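旧的灰色周转箱，内壁又花又黑，还值得洗出来装家里的杂物吗？ 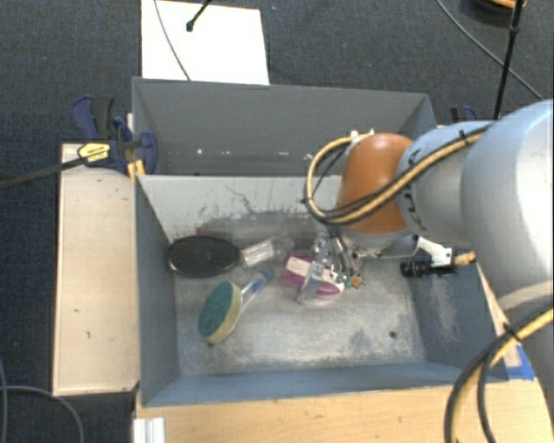

先说一下情况。我上个月搬到现在这个小两居，储物间只有窄窄一条，原来的纸箱全都塌了，胶带粘了又粘，实在不想再忍。正好有人转让一批灰色的长方形箱子，我一口气拿了六个，连运费花了614，觉得自己捡了大便宜。结果搬回家打开灯一看，心凉了半截：内壁全是划痕，有一道道发黑的印子，有的地方还磕掉了一点，靠近底部有一大块糊糊的黑斑，边缘也说不清在哪儿。箱底磨得灰不灰、米不米的，有几块颜色浅一些，像是以前擦过什么东西。有一只箱底还有个小圆洞，黑黑的，我拿手电照了半天也没看出来是本来就有的还是后来弄的。

我打算用来装的都是家里零零碎碎的日用品，带包装的那种，抹布、备用的洗碗海绵、电池、灯泡、换季的小东西，不放散装的食品。箱子是想两只两只前后摆在架子上，前面那只放常用的，后面那只先空着，等囤货的时候再用。

已经试过的办法：洗洁精加热水刷了两遍，没什么变化；小苏打糊上去等了一晚上，好像淡了一点点，也可能是我自己骗自己；魔术擦擦掉了几块，结果擦过的地方发亮，跟旁边不是一个颜色了，看着更难受。另外箱壁低的地方有好多白白的小点，指甲能抠掉一部分，剩下的抠不动。

所以想请教各位：一，这种黑印到底能不能洗掉，洗不掉的话装东西会不会蹭到包装上？二，那个小圆洞要不要堵？三，家里人说干脆扔了去买新的，我看了一下Famberg那个系列，同样大小的凑齐六只要1260，有点肉疼。你们要是我会怎么选？

补充：家里有猫，所以味道太冲的清洁剂我不太敢用。

——Mila

Weronika Stępień

我家车库里就有一排这样的箱子，用了好多年，跟你说的几乎一模一样，所以忍不住多写几句，你别嫌我啰嗦。

你先分清楚哪些是“脏”，哪些是“伤”。一道道的黑印，如果用湿的白抹布使劲蹭，布上能带下颜色来，那就是脏，可以继续洗；布还是白的，那多半是颜色已经进到划痕里去了，或者就是硬东西长年蹭出来的痕迹，再刷也是白费胳膊。你说的那一大块黑斑，我家也有，我当时跟它较劲了整整一个下午，最后手指头都起皱了，它还在那儿。后来我想通了，装上东西谁看得见呢！

我现在洗旧箱子的顺序是这样的，你可以参考：

先干刷。拿一把旧的鞋刷，把箱子倒过来，里面的灰、渣子、小碎屑全刷出来。这一步千万别省，一上来就倒水，灰变成泥，全糊进划痕里去了。

然后泡。浴缸放一掌深的温水，我一般用60度左右的热水兑凉一点，倒普通的洗衣液（我自己用的是Judia，没什么味道，我家狗也不嫌弃），箱子口朝上压进去，里面也倒上水，泡到水凉。不要用滚水，有一次我图快直接浇开水，有一只箱子的长边就鼓出来了，到现在放在架子上都不平。

再刷。刷子要用软一点的，顺着划痕的方向刷，别转圈。魔术擦我劝你收起来吧，它其实就是很细的砂纸，你说的发亮就是这么来的。已经发亮的地方没办法，只能等它慢慢用旧。

白点我猜是水垢或者干了的标签胶。抠得掉的那种，用白醋沾厨房纸贴着，等一刻钟再擦；贴了没反应，那就换食用油揉一揉，胶会软。两样都没反应就别管了，可能就是塑料本身磕出来的白印。猫不喜欢醋味，你在浴室里关着门弄，冲干净，晾一晚上就散了。

最后一定要晾透。我都是侧着立起来，靠墙放一夜，第二天再翻个面。箱底磨毛了以后特别能藏水，看着干了，放个纸盒进去，第二天纸盒底就软了。

至于会不会蹭到包装，你洗完以后拿张白纸，垫着手在里面来回蹭几下，纸是干净的就放心用。我自己还会在底下铺一层旧毛巾，或者剪一块瑜伽垫，东西放进去没有咣当声，拿的时候也不容易倒。软包装的东西我习惯竖着排，像放文件那样，横着一摞的话永远只会用最上面那一包，下面的能放到你忘记自己买过。

1260买新的？我不会。你用上一年，新的也花了。

Gidey

扔了吧。洗六个箱子的时间够你打扫一遍厨房了。

Lech Zieliński

楼上说得有点绝对，不过我只同意一半的“洗”。

我的建议是先挑。六只里面把最好的三四只选出来，洗，摆在架子前排，你每天要伸手的地方。剩下那几只刷一刷灰就行，放后排或者最底下，装拖把头、旧报纸这类本来就不讲究的东西。六只箱子用同一个标准去洗，洗到第四只你就开始恨它们了，我试过。

小圆洞的问题Weronika没讲，我来说说。我会先看边缘：边缘圆滑整齐，一般是出厂就有的，多半是让水能流出去，留着挺好，冲洗的时候省得你整只翻过来倒水。边缘毛糙、旁边还有放射状的细纹，那就可能是戳破的，这种要留意，装重的东西裂纹会往外走。装电池、灯泡之类的，两种洞都不用堵，垫一层东西别让小零件漏下去就可以。要堵的话，找一块防水胶布，从外面贴，里面贴的会被东西蹭起边来，粘一圈毛，更恶心。

说到电池，我多一句嘴：别散着扔进箱子，尤其别和钥匙、曲别针混在一起。找个小盒子，头尾朝一个方向码好。灯泡留着原来的纸壳，靠箱子的短边放，别压在洗衣液底下（别问我怎么知道的）。

还有摆法。你说两只前后放，前面常用，后面空着。我家架子进深差不多也是这样，用了一阵子以后，后面那只根本没人去拿，里面的东西过期的过期、发黄的发黄。后来我在前面那只的外侧贴了张纸条，写着后面装了什么，每次往后面放东西就添一行，用掉就划掉。土是土了点，我们家四口人都看得懂，连我爸都会去划。你后面那只现在是空的，正好从头记。

箱子外面有没有把手？没有的话，后排那只别装太满，隔着前面一只往外拽，很容易把手腕扭了。我把后排的重量控制在单手能拎动为止。

新的箱子真要买，也别一次买六只。先买一只放进去比一比高度，商品页上的尺寸有时候量的是外沿，我就买过一只，差那么一点点，死活塞不进隔板下面，退货运费还花了21。

Mila

谢谢大家！白纸的办法我刚才试了，洗过两遍的那只蹭出来是干净的，没洗的那只一道灰，差别好大。魔术擦已经收起来了。小圆洞的边是圆的，那我就留着了。

底下我准备铺旧毛巾，瑜伽垫被猫抓得不成样子，剪出来也不好看。箱子今晚先泡两只，浴缸一次也只放得下两只。贴纸条那个我也要学，就是我的字比较丑。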